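Open Day Working Group – minutes
June meeting, Skaltano building, upstairs room

Present: Unathi Mkhize (chair), Bongani Motaung (notes), two from Maluleke, one from Alla by phone (bad line, dropped twice)
Apologies: front desk

1. Last minutes
Agreed, one fix: the tour groups are 30 people max, not 40. The 40 was chairs. Bongani to correct the copy on the shared drive.

2. Report on demo run-through
Unathi ran the kitchen demo start to finish with the Maluleke people watching. Whole thing is in simulation, visitors watch on the big screen. Two arms at a table, cans to pick up, kitchen counter behind. Talk ran long – 7 minutes was the plan, came out nearer double. Mostly the intro. Agreed to cut the history part and start straight in with the arms moving.

Maluleke asked if visitors will understand it's simulated. Unathi says she tells them in the first sentence. Wants it on the sign too. Agreed.
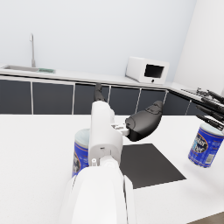

Question from Alla on whether people can try the controls themselves. Long discussion. Unathi against it during the talks, OK with it in the gaps betwen groups, one person at a time and someone from the team standing there. Alla wanted a sign-up sheet. Not agreed, comes back next time.

Also someone should have an answer ready for "will it do my dishes". Came up three times at the last open day. Bongani to write up a short list of common questions.

3. Schedule
Doors 10 am. First group goes up at 10:15, then one every half hour. Last group 3:30 pm. Lunch break for presenters 12:15 to 1 – screen stays on with the recorded loop, no talk.
School group wants an early slot. OK for 9:30 if Unathi can get in by then. She can.

4. Screen and sound
Big screen is booked through Skillau. Cable too short last time, bring the long one. Speaker in the demo room buzzes, Maluleke will lend theirs. Back rows couldn't see the lower part of the screen at the run-through so the stand goes up a notch.

5. Money
Spent so far 2,507, that's screen rental, printing and the deposit on the tables. Coffee not in there yet. Alla to confirm if they're still covering coffee – line dropped before we got an answer. Bongani to email.

6. Signs
Draft went round. Arrow on the stairs sign points the wrong way. Font too small on the room signs. Reprint after the sign-up question is settled, not before.

7. AOB
Coat rack: still missing.
Parking: visitors use the side lot, staff please park on the street that day.
Maluleke leaving early on the day, need a replacment for the 3:30 group. Bongani will do it if no one else wants it.

Actions
Unathi – shorten talk, send new version round
Bongani – fix minutes, question list, email Alla re coffee
Maluleke – speaker
Alla – sign-up sheet proposal, one page please

Next meeting same room, 4 pm. Closed 5:20.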